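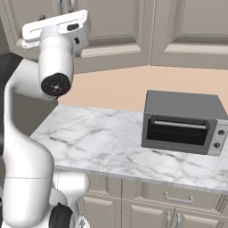 Plamero arm in a kitchen layout, simulated view, with the toaster oven on the worktop.

Plamero joint cap kit, from Furkano

I get asked for these all the time, so the kit's now a proper stock item! You get a full set of black caps for the arm joints and wrist, plus a bag of spare screws (small Phillips heads, so please don't use a power driver). Part number 2037.

Fitting takes me 15 minutes. Park the arm, switch it off at the wall, then swap one cap at a time — start at the wrist and work down. Wipe the old grease off the rim before the new one goes on. I check mine every 300 running hours and change any that feel loose.

Kits go out on Wednesday. If yours is the older Skemasano base, drop me a line first, as the bottom cap is a different size.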